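Print this page | E-mail this page

# Lultik: a word list of household repair terms

Lultik is a small bilingual word list, Finnish and English, of the words people use when they repair things at home. It covers plumbing, doors and windows, furniture, and simple electrical work. I began it because the dictionaries I had gave me good words for parliament and for religion, but they did not help me in the hardware store when I needed a part for the drain under my sink.

The list is plain text, one entry per line, and it can be opened with any editor. No special program is needed.

## What is in the files

The main file is named lultik-main. Every line has 5 fields, separated by tabs:

headword, part of speech, translation, region, note

The region field may be empty. The note field is free text and it is written in English, also when the headword is Finnish. I know this is not ideal for some users. Please do not translate the notes in your copy and send them back to me, because then I cannot merge them.

There is a second file, lultik-doubt, for the words where two sources did not agree. An entry stays there until four speakers have confirmed it. Some entries have been there a long time. 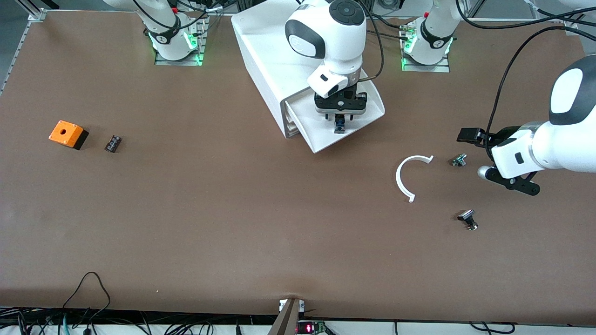

## Where the words come from

The first part was typed from the counter notebooks of Salminen, a hardware store which closed when the owner retired. The staff wrote down what customers asked for, in the customers' own words, and next to it the name used in the catalog. These notebooks are the best source I have. In them one finds that the same washer has a different name in two villages, and that a customer who asks for "the little knee" wants an elbow joint.

The second part comes from the Pemilura reading circle, where the members read old repair manuals together and mark the terms they do not know. They sent me their marks in November, and I have entered all of them except the words for roofing. Roofing is outside the scope of this list.

I did not copy from commercial dictionaries.

## How spelling is treated

Headwords follow the present standard spelling. If the source had an older or a spoken form, this form is kept in the note field after the letters "sp." A compound is written as one word, also when the source separated it with a hyphen. For English I use the American form, so "faucet" is the translation and "tap" is given in the note.

Plural is used only when the word is always plural, as in "pliers."

## Known problems

The word "clamp" is the weakest entry. In English it can be the tool which presses two boards together while the glue dries, and it can also be the ring or half ring which holds a pipe to a wall. Finnish has separate words for these, and the notebooks do not always say which one the customer wanted. At the moment the list has one English headword with both translations, and the note tells the reader to check the context.
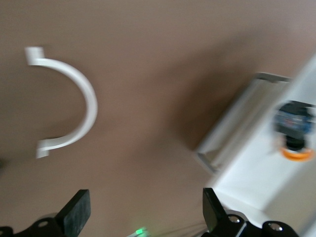 Siiri Seppälä wrote to me that one headword with two translations is a mistake, and that a learner will always take the first one and come home from the store with the wrong thing. She would split it into "clamp (tool)" and "clamp (pipe)," and do the same for "joint," "trap" and "bolt." I think she is right about "clamp" and "trap." For "bolt" I am not yet sure, because the door bolt and the threaded bolt are mixed in my sources in a way I cannot repair without reading the notebooks again. The first two will be split in the next version.

Other problems:

- The region field is reliable only for the Salminen entries.
- Electrical terms are few. There are fewer than 100, and most of them concern lamps.
- Verbs are missing for many nouns. You can find "hinge," but you cannot find how one says that it squeaks.

## Use and permission

You may use the list for study, teaching and your own software. If you print it, please put the name Lultik on the first page, together with the version number. The Drurnalent spelling checker already includes an older version, and corrections made there do not come to me automatically. Please send them to me also.

## How to send a correction

Write one correction per message, with the full line as it is now and the full line as you want it. Tell me where you heard or read the word. "My grandmother said it" is a good source if you add the place where she lived. I read everything, but in the summer I answer slowly.

Contact | Copyright Lultik word list | Back to top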